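Lovstead Beverage Handling Project
Progress report to the Thakur Fund, second reporting period
Prepared by Pendo Khaemba, technical lead

1. Scope of this period

The grant agreement asks for a written code of practice for two-handed robots that handle open drinks at self-service dispensers. Work this period covered sections 3 to 5 of the code: contact with cups, contact with dispenser parts, and handling of liquids near the hands. Sections 1 and 2 (site layout and staff duties) were issued in the previous period and are unchanged, apart from a corrected reference to the cleaning log.

2. Contact zones

Section 3 now divides each cup into two zones. The upper zone is the rim and the band of wall a customer's mouth may touch. The lower zone is everything beneath it. Fingers may close only on the lower zone. A thumb may stand beside the rim provided it does not touch it. Where a cup has vertical ribs, the grip is to be set on the ribs with low closing force, as the ribs give enough hold and higher force distorts thin-walled cups.

The earlier draft allowed a grip at any height below the rim. Shuzhen Ding objected to this during the August review on the grounds that it could not be checked from a recording. The two-zone rule can be checked, and the draft has been amended.
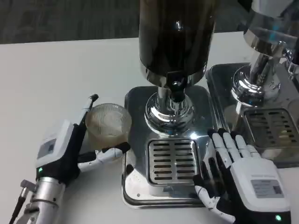
Section 4 deals with the hand that is not holding the cup. The draft permits it to rest on the base tray of a dispenser, palm down, as long as it stays clear of the spout and the tap. Resting contact was at first to be banned. Trials at Lovstead showed that a hand held in free air drifted more during long tasks than one resting on a fixed surface, and the ban was dropped. Any tray used as a rest must be wiped before the next drink is served, and the wipe entered in the log.

3. Trials

A total of 2,300 placements were recorded against the draft rules. Of these, 36 were marked as breaches. Most were contacts with the rim during withdrawal of the hand, and the remainder were cups set down across the edge of a tray. Spillage is logged separately under section 5 and will be reported when the liquid tests are complete.

Each breach was reviewed by 2 people working apart. Where they disagreed, the stricter reading was kept. A further 200 placements will be repeated with the amended withdrawal path, in which the fingers open fully before the wrist moves.
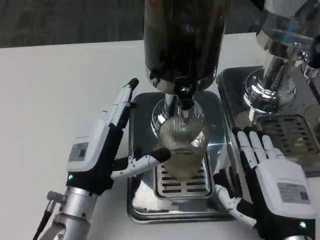
Figure 2. Cup on the drip grate under the spout, with the left index finger against its side.

4. Fingertip pushes

Small corrections to the position of a cup on the grate may be made with one extended finger. The draft sets these conditions:

The push is made on the side wall, in the lower zone.
The remaining fingers stay curled.
The other hand does not move during the push.
No liquid is dispensed until the finger has been withdrawn.

The last condition adds time to each cycle. Tendlow, our test partner, has asked for it to be relaxed for cold drinks. We have not agreed to this, and the request is held over until the section 5 results are available.

5. Open items

Wording on cable routing at the forearm is still missing. The Dritis logging software does not yet record which hand made a contact, so this is entered by hand. Residue in drip grates needs a stated cleaning interval; the current text says only "regularly", and this will not pass review.

6. Spending and next steps

Spending is within the approved budget and no transfer between headings is requested. Sections 3 and 4 will go to Tendlow for comment next, followed by the liquid tests for section 5. Shuzhen Ding will supply the revised breach form before the repeat placements begin.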